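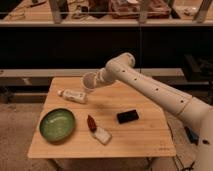 When will the owners of the stolen outboard motors get their property back?

The police in Zustville will begin returning the motors in May, starting with those which still have a readable serial number. Owners will receive a letter with a time for collection and should not come to the police station before they have it.

Home News Press Appeals Contact

This website uses cookies to remember your settings. Accept Decline

May
By the Press Office, Zustville District Police

TWO HELD AND 126 STOLEN BOAT MOTORS FOUND AFTER SEARCHES IN ZUSTVILLE AND FIDTON

ZUSTVILLE. Two men are in custody and 126 outboard motors have been recovered after a joint operation by the police in Zustville and Fidton, the Zustville District Police said today.

The motors are believed to have been stolen from marinas, boat clubs and private docks along the coast during the past winter. Officers searched 17 addresses in the two towns, most of them rented garages and storage units. The searches began shortly before 5 a.m. and ended in the evening of the same day.

The largest number of motors was found in a warehouse belonging to the storage company Kurnasov, on the north side of Fidton harbor. The company had rented out the space under a normal contract and has cooperated fully with the investigation. It is not suspected of any offense.

"We know that a stolen motor can mean a lost season for a fisherman or a family," said Ajith Lobo, who leads the investigation for the Zustville District Police. "It is a great satisfaction for my colleagues that so many of the motors have been found before they could leave the country."

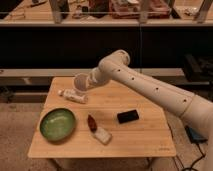
Reading time: 4 minutes

According to the investigators, the motors were removed from the boats at night, often in bad weather, when few people visit the docks. They were then kept in storage for several weeks. Some were already wrapped and placed on pallets when the officers came. Papers found in the warehouse described the goods as used garden machines.

The case began with a report from a driver at the freight company Sabatier. He had been asked to collect a load in Fidton and noticed that the weight did not agree with the papers. The driver spoke with his manager, and the manager contacted the police. Sabatier has handed over its booking records for the period in question.

After this report, officers carried out checks on the roads to the ferry terminal during several nights. In total 575 vehicles were stopped. Most drivers could continue after a short conversation, and the police wish to thank them for their patience. One of the vans that was stopped led the investigators to the first of the garages.

The two men in custody are 34 and 41 years old. Both live in the district. They are suspected of aggravated theft and of handling stolen goods, and both deny the accusations. Their names will not be published at this stage.

Prosecutor Banafsheh Soltani has asked the court to keep the men in custody while the investigation continues. The hearing was held behind closed doors.

"The material is large and it will take time to go through it," said Soltani. "We have to connect each motor with a report, an owner and a place. I can't say today when charges may be brought, and I don't want to give a date that we cannot keep."

The police do not exclude further arrests. The investigators are also in contact with authorities in other countries about where the motors should have been sold. No details on this part of the case can be given now.

Information for owners

Persons who reported a stolen outboard motor to the police between October and April do not need to make a new report. The serial numbers of the recovered motors are being compared with the existing reports, and owners will be contacted in writing.

On a part of the motors the serial number has been ground off or painted over. For these the police need other information. Owners are asked to look for receipts, service papers and older photographs in which marks, repairs or stickers can be recognized. Such material can be sent by e-mail to the property unit together with the case number. Please do not send original papers.

Persons who have already received money from their insurance company should speak with the company first. In many cases the motor now belongs to the insurer, and it is then the insurer that must collect it.

Persons who have discovered a theft but have not yet reported it are asked to do so at the front desk in Zustville or Fidton. Both desks are open until 4 p.m.

The police are also interested in hearing from persons who bought a used motor in the district this winter and who have become unsure of where it came from. It is also of interest if someone saw a white or gray van near a boat ramp late at night, even when it did not seem important at the time. Small observations can be useful when they are put together with others.

Information for the media

Ajith Lobo will answer questions from journalists at the police station in Zustville at 2 p.m. Please use the side entrance and bring a valid press card. Questions about the court hearing should be directed to the office of the prosecutor. Filming inside the property store is not permitted while the examination of the motors is going on.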